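The Mug Tree Problem

I have never trusted a mug tree.

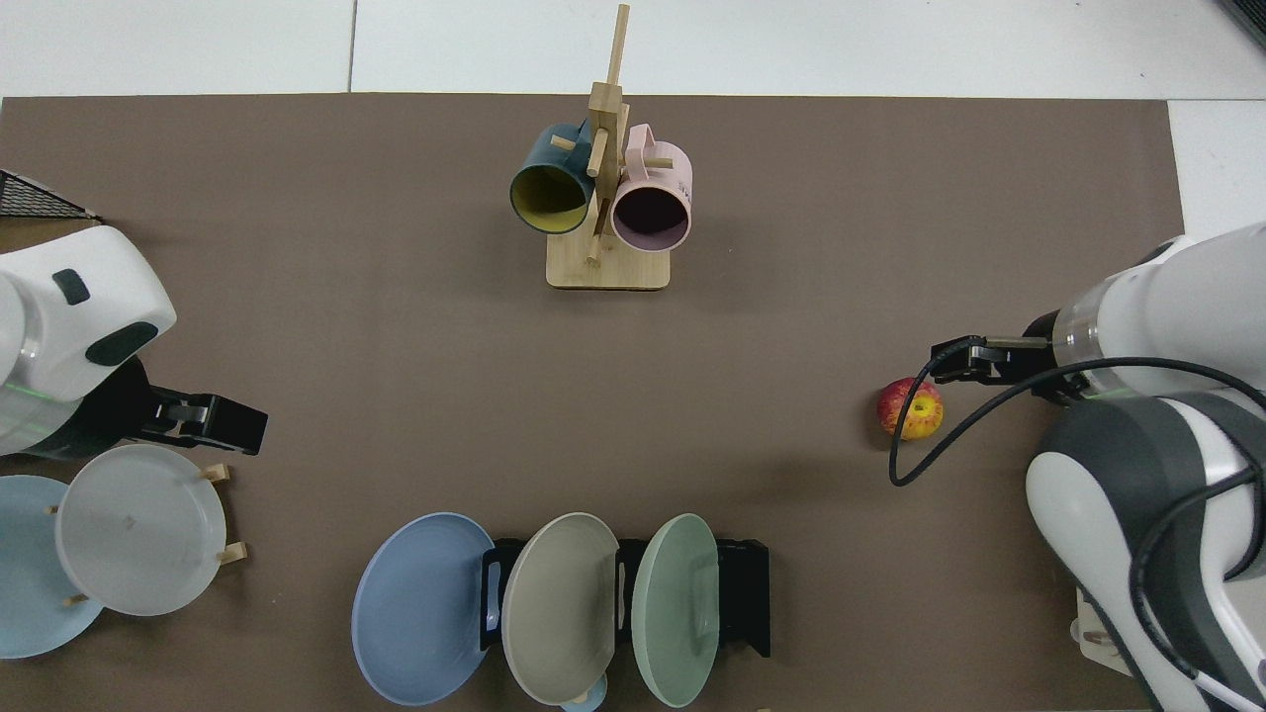
Mug tree, two mugs, and the plate rack down in the corner.

My mother had one when I was growing up, a wobbly thing that lived next to the toaster and held six mugs we were never allowed to use. The mugs we did use were in the cupboard with everything else. So I came to the whole category with an attitude, and I should say that up front.

Still, we are short on cupboard space in the new place. The old apartment had a pantry closet the size of a phone booth and I complained about it for years. The new kitchen has no pantry at all, plus a cabinet over the fridge that I can only reach with a chair. Everybody I talked to had the same advice, which was to get things out of the cupboards and onto the counter, where they would look "curated." I don't love that word. In my experience curated means dusty.

I gave in anyway. The tree is a Drudness, light wood, square base, one upright post with short pegs coming off it at different angles. The plate rack is from Flosow and it's also wood, with little pegs that the plates lean against. Together they came to 40 dollars, and I spent a good part of January wondering whether I could have just thrown out some mugs for free.

Let me start with the tree, seeing as it's the one I was ready to hate.

The angles bother me. I assume somebody decided that pegs pointing every which way look more natural, like branches. What it means in practice is that no two mugs hang the same. The teal one (mustard inside, my favorite of the bunch) tips over to one side so you get a good look at the yellow. The pink one hangs with its mouth facing down. I like the look of the teal one better and I've tried to get the pink one to do the same thing on other pegs. It won't. Different handle, I guess.

Mouth down is probably the more sensible way for a mug to hang, if you care about dust, and I do. The listing for the tree said "keeps mugs fresh." Fresh from what? It's a stick. A mug hanging on its side in a kitchen where someone fries onions is going to collect whatever is in the air. I rinse mine before I use them, and that is one more step than I had when they were in the cupboard.

Then there's weight. With two mugs up, one each side, it stands fine. With one mug, also fine. I loaded three onto the same side to see what would happen and I did not like the lean one bit, so I took them off again before I learned anything expensive. If you have big heavy diner-style mugs I would think hard about this. The reviews are no help. The Drudness has 93 of them and as far as I can tell most were written within an hour of opening the box. "Beautiful!" Okay, but how is it in March?

The other complaint is handles. Small handles don't go. I have two espresso cups from Zosulley, the shop by the old bus station that closed, and neither will hang on these pegs without looking like it's about to jump. Back in the cupboard they went. So now I have mugs in two places, and I had them in one place before. Somebody explain to me how that's organized.

Now the plate rack, where I have to be a little fairer.

I stack plates. I've always stacked plates. A stack takes up one plate's worth of shelf and it can't fall over, and I couldn't see what was so wrong with it that people needed to stand them on edge like records. But I will admit the thing I'd stopped noticing, which is that when you want the plate on the bottom you have to lift all the others. I had four light blue ones under the white ones and I hadn't eaten off a blue plate in ages. Standing up, the blue one is right there behind the white one and you just pull it out.

So that's a point for the rack. I'm annoyed about it.

Points against: it takes more room sideways than I expected, it only wants one size of plate at a time, and the plates lean at whatever angle they feel like unless you fuss with them. My dinner plates are too big to be happy in it. The white ones have a raised rim and they sit well enough. Bowls, forget it. There's a picture on the Flosow page with a bowl standing in the rack and I would like to meet that bowl.

I laid everything out on the big brown mat before deciding where it would all live, and I'd recommend that to anyone, even the skeptics. A table tells you the truth about how much space a thing eats. On the website the tree looks like it takes up nothing. Put it down next to an apple and some plates and you start to see how much of your counter you're handing over for the privilege of looking at your mugs.

And that's my real gripe with all this stuff. There must be 1,000 websites that will sell you a holder for something you already had a place for. Wi, the storage outfit whose catalog keeps finding me no matter how many times I move, has a page and a half of banana hooks. I counted pans, mugs and plates before the move and got rid of a box and a half, and that did more for the kitchen than any rack is going to. It didn't cost me anything except a drive to the donation place.

Where I've landed for now: the plate rack stays, on the shelf and off the counter, for the small plates only. The tree is on probation. It gets 30 days next to the kettle with the teal mug and the pink mug, which are the two I reach for in the morning anyway. If I catch myself going to the cupboard out of habit, it goes to the donation place too, and I'll throw in the espresso cups if anybody wants them.

A few people have asked me about the kind of rack that screws in under the cabinet. I've looked at them. You lose height, you need a drill, and I rent. If you have one and you've lived with it for longer than a weekend, leave a comment and tell me whether the hooks scratch the handles. I'd also like to hear from anyone with a mug tree over five years old, mostly about whether the pegs get loose. My mother's did.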